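Station rules talk, notes for Bukola
Janumden site, June. Keep it to 32 minutes with questions.

Slide 1. Why we wrote them down
Mulitz and Ojo teams were both recording towel folds, each their own way. Perihan Kırmızıgül compared the two sets and could not merge them. Say that plainly and move on.

Slide 2. Before recording
Table clear except for the task item and fixed hardware. Tape marks on the floor stay where they are. Check both grippers open and close fully. If a plate on top is loose, stop and tag the tool out.
(Pause. Ask who has skipped the gripper check.)

Slide 3. Hands and cables
Sleeves above the wrist. Hands stay on the handles, never on the cloth, until the take ends. Cables hang outside the work area and do not cross the item. Pinch the fold at both ends and keep it taut before moving it. 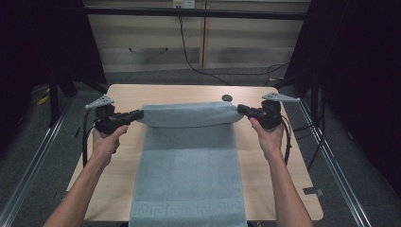
Slide 4. When to throw out a take
Dropped corner: keep it, mark it.
Hand touches the cloth: throw it out.
Tracking lost for more than 2 seconds: throw it out.
After 3 bad takes in a row, call the Stedavlow desk.

Slide 5. Sign-off
Operator initials the sheet, then the shift lead. Handouts are by the door.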